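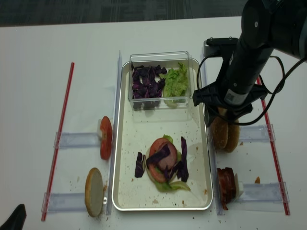
Vol. 16, No. 2

The Trial Month

The kit came to Svitlana Lytvynenko's lunch counter in Jomcombe on the back of a delivery truck in March, and with it came a young man named Bilal Dabbas, who had driven the whole way from the Bredberg office with a folder on his knees and had not, as far as anyone could tell, eaten anything since breakfast.

"It's a thirty-day trial," he said, before he had his coat off. "You keep it, you use it, and at the end you tell us yes or no. If it's yes, it's 941 a month, and that includes service."

Svitlana had run the counter for longer than Bilal had been shaving, and she had a soft spot for anybody who looked hungry and nervous at the same time. She put him on a stool, poured him a coffee, and told him the machine could make his lunch.

So he set it up in the back room, fussing over every piece. The tomato had to stand just so in its holder, and the bun had to stand just so in the one below it, and the bacon got moved and moved again until he was happy. Svitlana had chopped the purple cabbage herself that morning, and the lettuce too, and she watched her good cabbage go into the little plastic box with the feeling a mother has on the first day of kindergarten.

"My aunt used to say you can judge a sandwich by the cabbage," she told him. "She had a place in Gastitz, with the worst chairs you ever sat on and a line out the door."

Bilal said he would pass that on to the engineers, and wrote it down, bless him.

The arm was slow. She had expected something like the movies, all snap and hurry, and what she got was more like her late father-in-law at the dinner table, who would study a potato a good long while before committing to it. It went out, it thought, it came down. Tomato was already on, and the meat on top of that, and the cabbage lay every which way over the both of them.
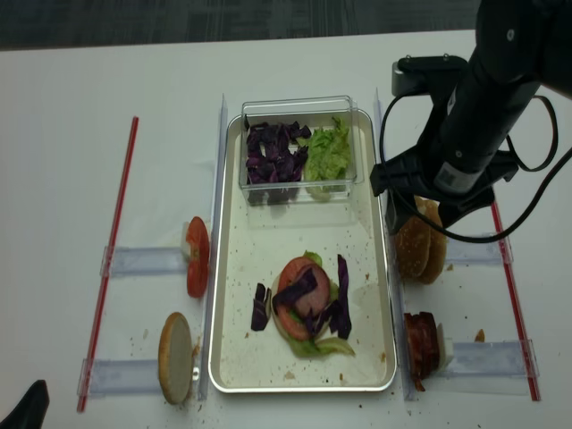 "It's messy," said Svitlana.

"It's learning your ingredients," said Bilal. "The Romaniuk brothers had theirs for a month before it got tidy. They run a sandwich place out by the highway, and they've made more than 229 lunches with it now."

"And do people like them?"

He looked into his coffee. He was not built for selling, she decided, and she liked him a good deal better for it. "They like the regular ones too," he said.

Tumelo Potgieter came in through the back with the bread order and stood there with his arms full, watching. He had been bringing her bread for years and had an opinion about most things, but he held this one in for nearly a minute - a long time, for Tumelo.

"It's holding that bun very gently earlier on, I hope," he said. "I got up at three for those."

"It knows how hard to squeeze," Bilal said, brightening, because this was a part he truly understood. He was off then, explaining pressure and speed with his hands, and Tumelo put down the bread and asked him question after question, and Svitlana went to see to the front.

When she came back the two of them were sharing a plate, and there was cabbage on the folder.

"Well?" she said.

"Needs mustard," said Tumelo.

She fetched the mustard, and while she was up she cut Bilal a slice of plum cake for the drive, and then she sat down and asked him to show her which button made it stop.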